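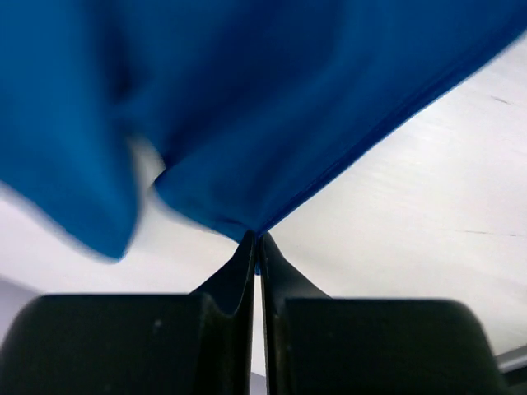 Can a small online shop check its own overseas orders against the sanctions lists without paying a solicitor? For most ordinary goods it can, using a screening tool like Brodus, as long as somebody reads the results properly and holds the parcel when there's a match.

Home Reviews Guides Exporting Contact

Brodus sanctions checker: three months in

2025-10-19, by the Koltamer shop desk

Last updated: 2025-10-19

I signed up in July, after a customer asked me to send a box of spare parts to a forwarding address and I realised I had no idea whether I was allowed to. Up to then my system was typing names into a search engine and hoping (I know, I know).

Setting it up was painless. You upload your orders as a spreadsheet, Brodus runs the buyer and the delivery address against the lists, and you get green, amber or red beside each one. A batch of 50 orders took nearly 3 minutes, and I had time to put the kettle on. Lovely!

The ambers are where it gets fiddly. My first proper batch threw up 16 of them, and most were just people with common surnames. You can tell it to be less jumpy, but the slider is buried two menus deep and the help page still shows the old layout. I'd also like it to remember a customer I've already cleared, which it only does on the dearer plan. Bit cheeky, that.

What I do like is the goods check. You paste in the product code and it warns you if the item is restricted for that country, or for a neighbouring one where things tend to get passed along. It stopped me on a pair of bearings I'd have posted without a thought.

I tried Gotent as well, which is cheaper and prettier but only looks at names. Chacko does far more and is clearly meant for freight companies, and I gave up on the sign-up form halfway through.

Support answered both my emails the same afternoon, in plain English. The phone app I'd skip for now, it logged me out every time I switched to my messages. I've kept the monthly plan going and will look at the yearly one when my next stock order is paid for.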